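Unit 4: Airport slots and moved flights

A slot is permission to land or take off at a set time. Brarkby Airport hands out 681 a day. When it fills up, the government can order airlines to move some flights to a second field, as it did with Skultgate.

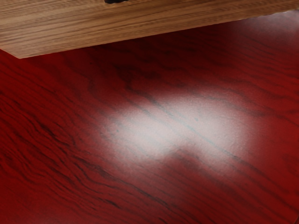 Who pays when a flight is moved?
The airline pays first - crews, ground staff, fuel trucks - and part of that reaches the fare.

Skultgate opened with 10 gates. Read the Cledero case before class and note which routes stayed behind.

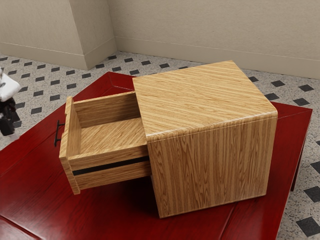

Fig. 2. Cabinet with its drawer open.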